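Störungsmeldung 201
Betreff: Schreibtischleuchte am Arbeitstisch, Leuchtenkopf sinkt ab und verdeckt die Vorlage
Meldende Stelle: Schriftgutbearbeitung Puvano
Bearbeitung: Toàn Ngô, Innerer Dienst
Priorität: normal
Status: gelöst, Nachkontrolle offen

Meldungstext

Am Arbeitstisch mit brauner Oberfläche wird für die Durchsicht einzelner Blätter eine Schreibtischleuchte verwendet. Seit März lässt sich der Leuchtenkopf nicht mehr zuverlässig ausrichten. Nach dem Einstellen senkt er sich innerhalb der ersten Minuten und gerät dabei über den rechten Rand der Vorlage. Handschriftliche Vermerke am Blattrand sind dann nicht mehr lesbar, ohne dass die Leuchte verschoben wird. Zusätzlich wird bemängelt, dass das Netzkabel quer über die Tischfläche geführt ist und beim Auflegen der Blätter stört.

Es wird um Prüfung und gegebenenfalls um Ersatz gebeten.

Rückfragen an die meldende Stelle

Vor dem Ortstermin wurde um Angaben zu folgenden Punkten gebeten: Typ der Leuchte, Zustand des Kabels, Zeitpunkt des erstmaligen Auftretens. Die Leuchte wird im Bestandsverzeichnis unter der Bezeichnung Tetham geführt. Sichtbare Schäden am Kabel sind nach Auskunft der meldenden Stelle nicht bekannt. Die Leuchte sei im März im Zuge einer Umstellung der Tische an den jetzigen Platz gebracht worden.

Ortstermin Dienstag, 9 Uhr 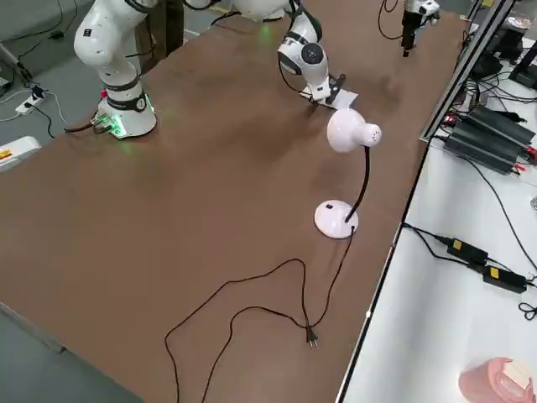 Die Leuchte gehört zur einfachen Ausführung ohne Tischklemme und steht frei auf der Platte. Eine Dimmfunktion ist laut Bestandsverzeichnis nicht vorgesehen. Der Kopf sitzt auf einem dünnen schwarzen Schwanenhals, der in einen runden, flachen weißen Fuß mündet; der kleine dunkle Schalter befindet sich auf der Oberseite des Fußes und ist damit im Sitzen gut erreichbar. Der Schwanenhals wurde von Hand in mehrere Stellungen gebracht. In steiler Stellung hielt er, bei weit ausladender Stellung gab er nach. Der Befund entspricht der Meldung.

Prüfschritt 1: Standfestigkeit

Die Leuchte wurde bei ausladendem Kopf leicht seitlich angestoßen. Der Fuß blieb stehen. Eine Beschwerung oder Verschraubung wird nicht für erforderlich gehalten. Die Tischplatte ist eben; ein Ausgleich mit Unterlegscheiben entfällt.

Prüfschritt 2: Schwanenhals

Der untere Anschluss am Fuß hatte etwas Spiel und wurde nachgezogen. Der obere Anschluss am Kopf war fest. Nach dem Nachziehen wurde die Leuchte 20 Minuten in mittlerer Stellung belassen. Ein Absinken wurde in dieser Zeit nicht festgestellt. In weit ausladender Stellung gab der Hals weiterhin geringfügig nach. Diese Stellung ist künftig zu vermeiden.

Prüfschritt 3: Lage der Vorlage

Die meldende Stelle arbeitet überwiegend mit Einzelblättern im Querformat. Bislang wurde das Blatt unmittelbar an den Fuß der Leuchte gelegt. Dadurch musste der Kopf zwangsläufig über die Vorlage ragen. Es wurde vereinbart, die Vorlage links abzulegen und zwischen Blatt und Leuchtenfuß einen freien Streifen der Tischfläche zu belassen.
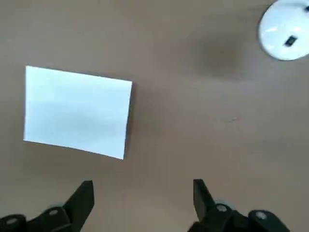
Vorlage links auf der Tischfläche, flach aufliegend und leicht gedreht.

Eine geringe Schräglage des Blattes ist unerheblich. Auf eine Markierung der Tischfläche mit Klebeband wurde verzichtet, da die Platte im Herbst an die Abteilung Hứa zurückgegeben wird und Klebereste zu Beanstandungen führen würden. Für gewelltes Papier können bei der Materialausgabe Beschwerungsleisten bezogen werden. Die Leisten sind nach Gebrauch zurückzugeben.

Prüfschritt 4: Kabelführung

Das Netzkabel darf im Arbeitsbereich der Vorlage nicht in Schlaufen liegen. Gemäß der Hausregelung für bewegliche Verbraucher ist überschüssige Länge hinter dem Gerät zusammenzulegen und mit einem Klettband zu sichern.
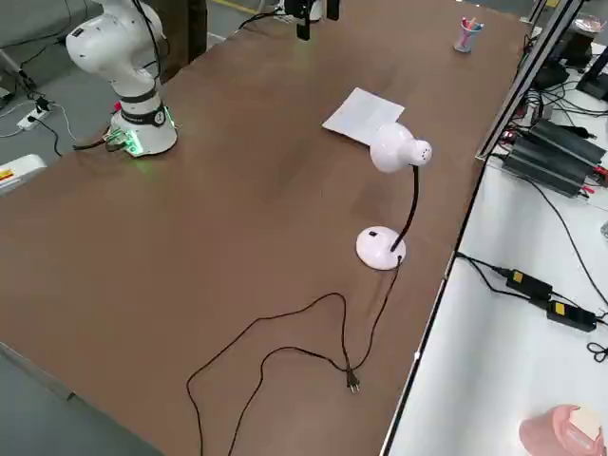
Vor jeder Veränderung der Kabelführung ist der Stecker aus der Steckdose zu ziehen. Das Kabel ist dabei am Stecker zu fassen. Enge Knicke am Austritt aus dem Leuchtenfuß sind unzulässig. Das Klettband wird locker angelegt, so dass die Leuchte zum Reinigen der Tischfläche noch versetzt werden kann. Mehrfachsteckdosen auf der Tischplatte sind nach der Hausregelung nicht gestattet.

Die meldende Stelle fragte an, ob stattdessen ein kürzeres Kabel montiert werden könne. Dies wurde abgelehnt. Eingriffe in die Anschlussleitung werden im Hause nicht vorgenommen, auch nicht bei Geräten außerhalb der Gewährleistung.

Ergebnis

Der Anschluss des Schwanenhalses wurde nachgezogen. Die Vorlage wird links abgelegt, der Leuchtenkopf in mittlerer Stellung betrieben. Ein Austausch der Leuchte ist derzeit nicht angezeigt. Sollte der Kopf erneut absinken, ist unter derselben Meldungsnummer Rückmeldung zu geben; in diesem Fall wird die Leuchte durch ein Gerät der Reihe Cloluvero mit starrem Arm ersetzt. Aus diesem Bestand ist ein Gerät vorrätig.

Nachtrag

Die meldende Stelle teilte mit, dass die Randvermerke bei der neuen Anordnung lesbar seien. Am späten Nachmittag werde der obere Teil des Blattes jedoch als zu dunkel empfunden. Empfohlen wurde, die Vorlage um eine Handbreit zum Fuß hin zu verschieben und den Kopf etwas steiler zu stellen. Eine Änderung der Deckenbeleuchtung ist nicht Gegenstand dieser Meldung und wäre gesondert zu beantragen.

Offen: Nachkontrolle des unteren Anschlusses durch T. Ngô, Klettband aus der Materialausgabe nachreichen.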